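Pale Surfaces, Small Marks: Despina Vidmar on Keeping a Work Top Clean

Despina Vidmar has spent most of her working life looking at flat things. She started in paper conversion at Georgiou, checking coated sheet for inclusions, and now looks after bench surfaces for Guvusside, a shared workshop where the same tables are used for paper cutting, small assembly and, in the evenings, bookbinding. Her subject when we spoke was narrow: how to inspect, clean and maintain a white or near-white work top so that what is put down on it comes up again without a mark.

"People choose white for one reason, and that is contrast," she says. "You want to see the part. The cost is that you also see everything else."

She does not regard that as a fault. A mid-gray or wood-tone top can hold a good deal of grit before anyone looks twice. On white, a grain of rust or a pencil crumb shows up at arm's length, provided the light is right. Her complaint is that the light is seldom right. Overhead panels flatten the surface, and anything held over it puts a soft shadow exactly where the work is going on.

"I inspect from low down," she says. "Get your eye near the height of the top and look along it toward the far edge. Then move to the next side and do it again. A speck that disappears from above will often show from the side."

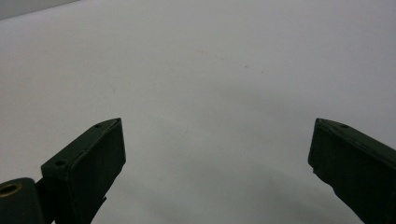
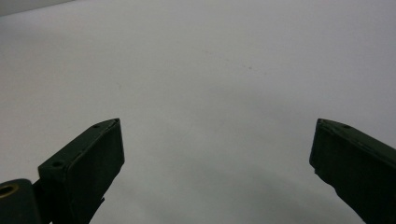
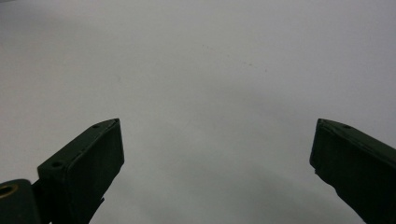

Faint specks near the middle of a pale surface.

Vidmar sorts marks into three classes: loose, bonded and cut. Loose matter is dust, crumbs, eraser waste and graphite. Bonded matter is adhesive, ink and anything that has dried in place. A cut is damage to the surface itself, and cleaning will only make it easier to see.

The sorting is done before any liquid comes out. She uses a dry brush with soft bristles and works in one direction, toward the nearest edge, with a tray held below it. "If it moves, it was loose. If it smears, you have learned something about what it is, and you stop brushing."

Reddish-brown specks get her particular attention. At Georgiou they were usually treated as rust until shown otherwise. In a shared shop the candidates are wider – leather dust, brick, food, the residue from an old blade. Her test is a strip of low-tack tape, pressed down once and lifted straight up. The tape goes onto a white card with the time written next to it, and the card goes into a folder.

The folder now holds 896 cards. She began it in March, when the shop took delivery of new covering sheet from Givov, and she admits that most of the cards are dull. "Dust is dust. But when a bench gives you the same color of speck every morning, you look up. There may be a bracket shedding over it."

For bonded marks she goes to a damp cloth, then a mild soap solution, then stops. She has no liking for abrasive pads on any pale surface, matte ones above all. A pad leaves a polished patch that catches light at a different angle from the area next to it, and the patch is permanent.

"I would keep the stain," she says. "A stain you can work around. A shiny patch looks like a wet spot for the rest of the table's life."

The alternative is a sacrificial layer. Guvusside buys a heavy uncoated paper called Steltix on a roll, and 67 meters of it lasts the shop through a normal season. The sheet is laid flat, fixed at the corners and replaced when it no longer passes the low-angle check. Vidmar prefers it on the cutting and layout tables. On the assembly benches she leaves the top bare, as small screws tend to find their way under the edge of the paper and print through it.

Her last point concerned lamps. She would like one movable lamp per bench, set to the side and low, in place of a second ceiling panel. The request has been in for a year. In the meantime she carries a hand torch in her apron and does her first round at 6:30, before the main lights go on.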